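Chapter 7
Sharing the Room: Good Practice Where People and Grippers Work Side by Side

By the time you reach this chapter you have probably read more safety rules than you ever hoped to, and I promise we won't go through them all again! What I'd like to do is slow down a little and talk about the ordinary habits that make those rules work on a busy floor, with people on the stairs and cables underfoot.

When Duygu Güneş and I were drafting the house rules at Rekthorpe one May, our first version ran to 9 pages. Jad Karam read it over lunch, handed it back, and asked which parts we expected a new operator to remember by two in the afternoon. It was a fair question (a little painful, too), and the shorter version grew out of that conversation.

We settled on a few plain habits. Walk the route before you pick up a tool. Keep cords close to the wall, and never let one cross the foot of a staircase. Say out loud when you are about to step back, especially if you are wearing equipment that makes you wider than usual. Check the finger pads at the start of every session and write down what you find.

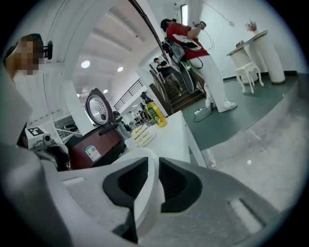
Figure 7.1 A hand-held gripper in a shared room, with a rice cooker on the counter and people working at several levels.

Look at the figure again once you have read Section 7.2, which deals with floor cables and raised edges. You may want to mark where you would put the walking route, and then compare your sketch with a classmate's. Section 7.1 begins with the walk-through itself and who should lead it.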